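Onness Help Desk
Home | Tickets | Parts | Log in
Print this page | E-mail this ticket
Shares 2 | Comments 6

Ticket 207 — Pegboard cup droops and works loose
Product: Stivier pegboard, gray, with hook-on pen cup
Opened by: Wulan Nugroho
Status: Open

June 20, 2026, first entry
The pen cup on our pegboard won't stay level. I push it back up in the morning and by the afternoon it leans forward again. The box says the board is good for "everyday desk use." I'd call pens everyday desk use. The board is above a wooden worktable and nothing else on it has moved.

Reply, Endang Hutapea (support)
Please take out half the pens and check that the hook is pushed all the way into the hole. Most cases of droop come from overloading.

Reply, Wulan Nugroho
I doubt it. These are pens and markers, and the same bunch sat in a Buklow cup from November on without any trouble. I took half out anyway. It still leaned by the end of the day, maybe a little less, and I wouldn't swear to the "less."
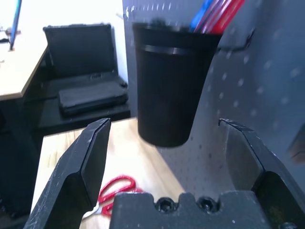

I also tried the hook one row higher. It felt tighter for a while, then got the same wiggle back. My guess is that the hook is a hair too thin for the holes, but your parts page gives no size for either one, so I can't check.

Reply, Endang Hutapea
We can send the Teoh locking clip. It has been tested to 3,000 pulls.

Reply, Wulan Nugroho
Tested on which board? A clip made for some other hole size won't help me. Send it if you like — but please leave the ticket open until I've had it on for a full week. The last one was closed the day the part shipped.

Reply, Endang Hutapea
Clip ordered. Ticket stays open. I have asked the parts desk for the hook and hole sizes.

Back to list | Next ticket | Contact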